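4.2 Collecting the lollipop demonstrations

The third task in the Clamis set asks the robot to stand lollipops upright in the lid of a candy jar. The lid has small holes in it, and each stick has to go into a hole far enough to stay up when the gripper opens. We chose the task for its mix of easy and hard parts. Picking up a lollipop from a flat table is simple for most operators after a few tries. Getting a thin stick into a small hole is not, and the two steps follow each other closely enough that a poor grasp in the first one shows up as trouble in the second.

All demonstrations were given by remote control through Skila, our leader-follower interface. The operator holds a pair of handles, one for each arm, and the follower arms copy their motion. Each handle has a trigger that sets the opening of the matching gripper. There is no force feedback. Operators worked in the Worholm lab and were allowed to look straight at the table as well as at the camera views on a monitor. Most of them used the monitor only for the last part of the insertion.

The jar stands in the middle of the white table, with the lollipops lying loose beside it. Behind it we keep a row of unrelated items, among them a child's backpack and a wicker basket. These play no part in the task. They are there so that the learned policy sees the same kind of clutter in training that it will meet in testing, and operators were told to leave them alone.
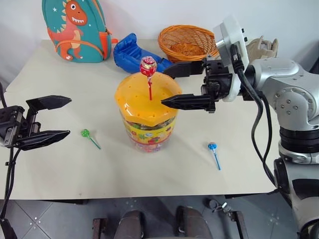

An episode starts when the operator presses the foot pedal and ends when both grippers are open and clear of the jar. The operator may place the lollipops in any order and use any hole. We left these choices open on purpose. In an early version of the protocol we fixed the order by color, and operators spent a good part of their attention on remembering it. Their motions became slower and had more stops in them, and the policy trained on that data copied the stops.

Either arm may be used. Operators tended to reach with the arm nearest to the lollipop and to leave the other one parked with its fingers open. A few used the second gripper to steady the jar during insertion. We accepted both ways of working. The two are labeled separately in the released data, so that they can be trained on together or apart.

The instruction sheet for operators was short. They were asked to grip the stick close to the candy head, to bring the stick over the lid before lowering it, and to back the gripper straight out after release. If a lollipop fell during the episode, they were to pick it up again if it was within reach and carry on. Recovery of this kind is useful to the policy, and we did not want operators to restart every time something went wrong.

In total we recorded 103 episodes of this task and kept 87. Of the 16 that were removed, 11 ended with a lollipop out of reach of both arms. The other five had gaps in the joint log caused by a loose network cable, which we found and replaced in September. The median length of a kept episode was 24 seconds per lollipop, counted from the first motion toward it to the opening of the gripper.

Figure 4. The table during the lollipop task, with two lollipops upright in the lid and a green one lying to the left of the jar. Both grippers are open.

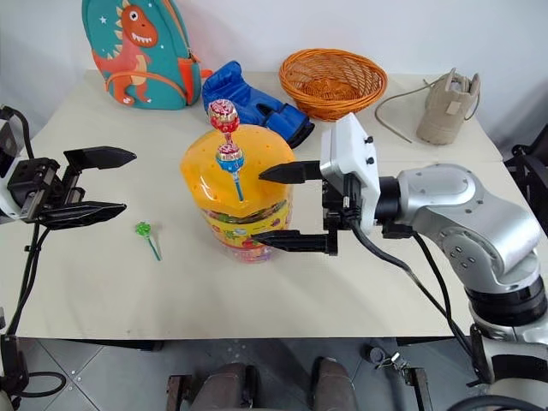

M. Dravenholt

4.3 What the operators found hard

We spoke with each operator after the last session and compared their remarks with the logs. The most common complaint was about depth. From the head camera the holes on the near side of the lid are easy to see, while the upright sticks can hide those behind them. As the lid fills up, the operator has fewer good holes to choose from and a worse view of them. The logs agree with this: the second and third insertions took longer than the first for most operators, and the extra time was spent hovering over the lid.

The second complaint was about the angle of the stick. A lollipop lying on the table can point in any direction, and the gripper takes it as it lies. The wrist then has to turn the stick to vertical before insertion. Operators who planned for this turn before closing the gripper had few problems. Those who grasped first and turned later sometimes ran the wrist into its joint limit and had to put the lollipop down again. We kept these episodes as long as they ended well, and marked the regrasp in the labels.

The wrist cameras help with both problems, but only when the arm is slow. They sit close behind the fingers and see the fingertips at all times. During a fast reach the jar passes close to the lens and its label smears into streaks, and the view is of little use until the arm settles. We therefore asked operators to pause for a moment above the lid before the final descent — the only place where we asked for a pause at all.
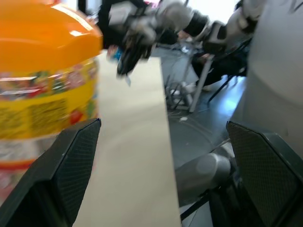
We considered dropping the blurred wrist images from the training data and decided against it. The policy will move at the same speeds as the operators did, so it will see the same blur when it runs. In a small test on the Rosser arms, a policy trained with the blurred images removed reached the lid as often as one trained on everything, but it was less steady on the way there. The effect was small and we would not put much weight on it. All images are kept in the release, each with the joint speed at the time of capture, so that others can filter them if they wish.

One thing we would change is the trigger. It maps finger travel to gripper opening in a straight line, and a thin stick only needs the last part of the closing motion. Operators had to squeeze almost all the way before they had a hold, and some let go too early as their hands got tired. A curved mapping with finer control near the closed end has been added to Skila and was used for the tasks described in Section 4.4.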